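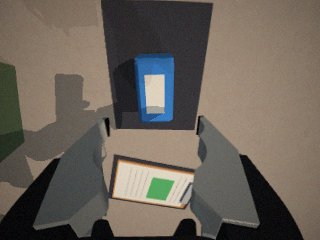

Re: Can they do a chore yet?

Filed under: List archive > Home and workshop automation

Hello all,

Lovely to see this thread wake up again! The earlier message asked:

> Our packing bench at Frimpong still runs on people. Every order
> is a small parcel, a label and a sheet to check it against, and I keep
> reading that a machine will be doing it by November. Has anyone
> on the list got past the demo stage? I'd settle for one that
> can clear a kitchen table.

Partly, yes, and I'm more cheerful about it than I was last winter. The render at the top is the sort of bench job I mean: a blue package with a blank label on a dark mat, a clipboard between the open fingers, and shadows falling over half of it. A person wouldn't think twice. For the software, a shadow across a label used to be enough to spoil the whole thing.

We ran the Zendalside bench task in simulation with the Moleo planner, 641 tries in all, and 547 of them ended with the parcel where we wanted it. Most of the rest were poor grips on rounded corners – the fingers close, the parcel swivels, and off it goes. Flat things are still horrid. Anything like a clipboard or a single sheet of paper has to be slid to an edge first, and our version of that is slow and rather comical to watch.

On a real bench the numbers drop, of course. We've done 235 tries so far and I'd rather finish the set before posting a score. Laundry I wouldn't touch yet. Clearing a table of boxy things, with someone in the next room, I'd happily try tomorrow!

If Frimpong's parcels are all much the same size, do send me the measurements off-list. The Nisach folk have a decent set of box models and I can swap yours in within an afternoon. Does anyone have a good trick for picking up paper?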